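Search this site
Enter keywords
We use cookies to improve your visit. Accept | Manage settings

3.2 Collecting demonstrations

Demonstrations were recorded by remote control. The operator moved a pair of hand-held leader arms and the two follower arms on the bench copied their joint angles. Each episode began from a fixed home pose and ended when the operator pressed the foot pedal. Oda Fjeld and Sze-wing Lai shared the operating, and swapped after every 10 episodes to limit fatigue.

In total 140 episodes were kept. A further 53 were discarded for dropped blocks, late pedal presses or a stalled wrist servo. The Bradley logger stored joint positions and camera images on a common clock; its early builds drifted, and episodes from before the fix are not used in this report.

3.3 Task and workspace

The task is colour sorting with studded plastic blocks. Yellow goes in the black bin, red in the white bin and green in the orange bin. The bins stand side by side between the arms, and patterned fabric covers the walls behind and on both sides. The left arm serves the black bin and the right arm the orange one. Either may serve the white bin, but the operators were asked not to cross the arms.
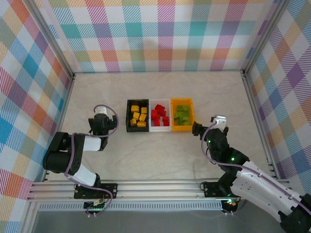

Sigrun Midtbø commented on the draft that leaving the white bin open to both arms would give the policy two conflicting answers for the same red block, and asked for a fixed rule. We agree. A rule based on the block's starting side will be applied in the December recordings.

14 comments · 6 shares
Subscribe to our newsletter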